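Anklet

An anklet, also called an ankle chain or ankle bracelet, is a piece of jewelry worn around the ankle. It may be a fine metal chain, a string of beads, a braided cord, a stiff bangle or a band sewn with little bells, and it has been worn in one form or another for thousands of years, by the rich and by people who owned very little else. Some anklets are put on for a wedding and some for a day at the beach, and a good many are simply put on in July and forgotten until the weather turns.

History

Ankle ornaments turn up in very old graves across a wide stretch of the world, from the Nile valley to South Asia. In ancient Egypt they were worn by women of high and low standing, with the difference showing mainly in what they were made of – gold and colored stones at one end, shell, leather or plain beads at the other. In much of South Asia the silver anklet has never really gone out of use, and it is still a common gift to brides and to small children, often in pairs and often with bells that ring softly as the wearer walks.

In the United States and western Europe the anklet came late to everyday dress. It was known from traveling dance shows and from the movies, but it was not until hemlines had risen and bare legs had become ordinary that it settled into the jewelry box beside the bracelet and the locket. It has come and gone with fashion since then, and each return has brought a slightly different shape with it: thin gold chains at one time, knotted string and wooden beads at another, and tiny charms after that. 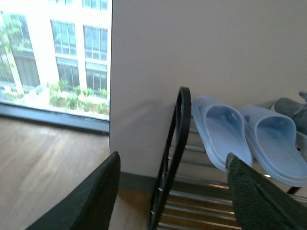

Forms and materials

The most familiar kind is the chain anklet, which is really a bracelet with a few more links. Cable, rope, figaro and flat snake chains are all used. Sterling silver is a favorite for its price and its soft color, although it does darken with sweat and salt water and needs a rub with a cloth every so often. Gold-filled chain holds up better than plated chain, which tends to wear through first at the clasp and at the spot where it brushes the heel.

Beaded anklets are strung on stretch cord, nylon or waxed cotton. They are cheap and cheerful, easy to make at the kitchen table, and easy to replace when they break, as sooner or later they do. The pattern sheets put out by the small bead firm Prilton were popular with home makers, and one of them, a daisy design worked in 117 seed beads, is still passed around by hobby clubs.

Stiff anklets are made as a closed ring, or as an open cuff that is eased on from the side. They are heavier than chain and call for a closer fit, and they are seen more often in dance and at ceremonies than on the street. Dancers in several Indian traditions wear bands or cords of bells, sometimes 200 or more to an ankle, so that the footwork can be heard as well as seen.

Size and fit

Most ready-made anklets for adults are 9 or 10 inches long, and many have a short run of extra links so the wearer can choose. The usual advice is to measure just above the ankle bone with a strip of paper and add a little for ease. A chain that is too loose slides down under the heel and gets stepped on, and one that is too tight leaves a mark by the end of the day, particularly in warm weather when ankles swell. Children's sizes are shorter, and for the very young a soft cord is kinder than metal.

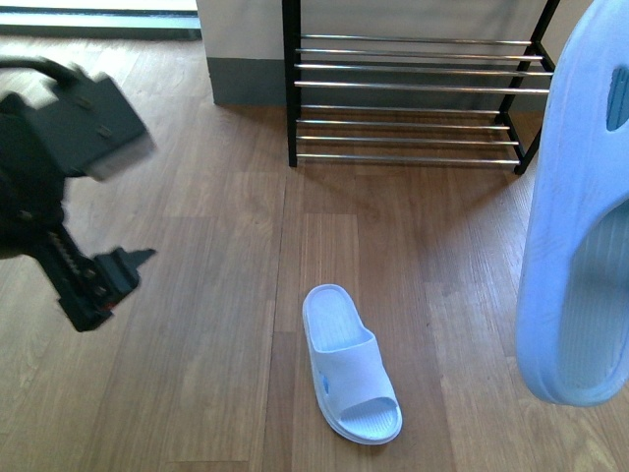
Clasps deserve more attention than they usually get, for an anklet lives a rougher life than a necklace does. The lobster clasp is the most trusted, followed by the spring ring and then the simple hook. A lost bracelet is often noticed fairly soon, but an anklet can slip off without a sound on grass or carpet and be gone for good. On a floor laid in wooden planks, with all those long seams between the boards, it is worth looking along each line slowly with a flashlight held low. The jeweler Mehrangiz Taheri, whose repair handbook for the Colmont workshop went through five printings, suggested having the jump ring beside the clasp soldered shut – a small job, and one that saves a great many chains.

Wearing customs

There is no firm rule about which ankle to choose. Plenty of stories are told about the left meaning one thing and the right another, and they differ so much from town to town that most people pay them no mind. In South Asia a pair is usual, one to each ankle. Elsewhere a single anklet is more common, sometimes with two or three fine chains layered together.

Anklets are most often worn with bare feet, sandals or low shoes. They can be worn over sheer hose, though the links may snag it, and with closed shoes the chain should sit above the collar so that it does not rub.

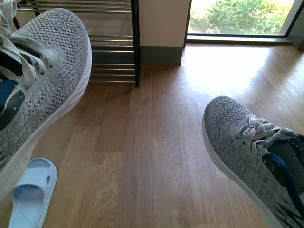

Care

Silver and gold anklets can be washed in warm water with a drop of mild dish soap, rinsed well and dried flat on a towel. Sunscreen and body lotion build up between the links faster than most wearers expect, and a soft toothbrush will lift them out. Chlorine is hard on silver and on many plated finishes, so it is wise to take the chain off before a swim in the pool. Cord and cotton anklets may be left on in the water but should be checked for fraying near the knot.

For storage, a chain is best fastened and laid by itself in a small pouch, which keeps it from tangling with its neighbors over the winter.

See also

Bangle
Bracelet
Charm bracelet
Toe ring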